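Home Reviews Countertop Storage Gadgets Archive About

The Berkov Kitchen Scale, After One Summer of Being Leaned On

October 1, 2025

My old scale died in July, halfway through a batch of granola, displaying a weight for oats that would have flattened the cabinet. I replaced it the same afternoon with the Berkov, because the store had two models and the other one wanted to connect to my phone. I have nothing to tell a phone about oats.

So this is a review of a kitchen scale. If you came for the espresso machine, that's next week, and it's mostly complaints.

The Berkov does grams and ounces, goes up to a weight I have never needed, and has a tare button that works on the first press most of the time. It doesn't do recipes. It doesn't congratulate you. There is a mode for milk, separate from the mode for water, and I've read the leaflet twice without finding out what either of them thinks it's doing.

What I care about is what happens when you put a real container on it, the kind people own, as opposed to the dainty glass bowl in the leaflet. I use a plain rectangular tray, bigger than the platform, and I want to know if the number still means anything once the tray sticks out over the side.

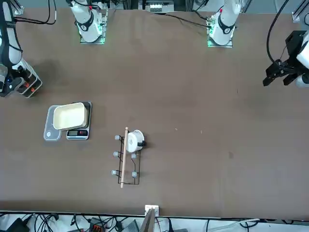 Dark top, silver body, and a tray with a little overhang.

It does, within reason. I tried a 100 gram calibration weight in the middle of the tray and then out at each end, and got the same reading everywhere except the far left corner, where it came up a gram short. I can live with a gram. Bakers who can't live with a gram already own something from a lab supply catalog and aren't reading me.

The overhang does cause one irritation, and it's an old one. Any display on the front edge of a scale is at the mercy of whatever you put on top. With a tray this shape the trick is to set it sideways or push it back. With a dinner plate you will be crouching. Kilian Gasser, who used to write this column and left me his spreadsheet, docked every front-display scale a full point for crouching. I'm docking half. My knees are younger than his were.

A word on tare, as this is where cheap scales go to pieces. Tray on, zero, add food, zero, add more food. The Berkov remembers through four rounds of this and then drifts a little on the fifth. The automatic shutoff is the bigger nuisance. It waits two minutes, which sounds generous until you've gone to find the other bag of pecans.

It also dislikes being hurried. Drop things in by the handful and it blinks at you until you stop, like a waiter.

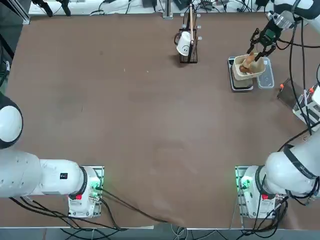 Something brown and substantial in the tray. Tilted trays are a fair test, too.

I've weighed bread on it, roasted potatoes on it, and one very patient parcel. Areti Economou, my neighbor, borrowed it for a week to divide up dough for 50 rolls and gave it back cleaner than she got it, with the single remark that the buttons were "stiff but polite." I've been trying to improve on that as a description and can't.

Cleaning is a wipe. The top has no seams to speak of, so flour stays on the surface where you can get at it. The gap around the buttons is another story, and cinnamon has moved in there permanently. Don't put it under the tap. The leaflet says so in bold, and I'll take its word for it on this if not on milk.

Storage matters more than reviews admit. The Hallach I tested last year is the better instrument, and it lives in a drawer because it's the size of an atlas. The Berkov can stay out.
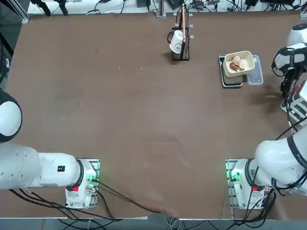
A tool that stays out gets used, and I've weighed more coffee this summer than in the ten years before it, to no improvement in the coffee. If your counter is already spoken for by a mug rack and a toaster, measure first. It will stand on its side behind the cutting boards, though the leaflet would prefer you didn't.

Battery life: still on the first set. Feet: rubber, grippy, one of them came off and was glued back. Beep: loud, can't be turned off, upsets the dog.

Buy it if your last scale has started lying to you. Skip it if you bake in five stages or need to weigh anything smaller than a teaspoon of yeast. I'm giving it seven and a half out of ten, the missing half being for the crouching.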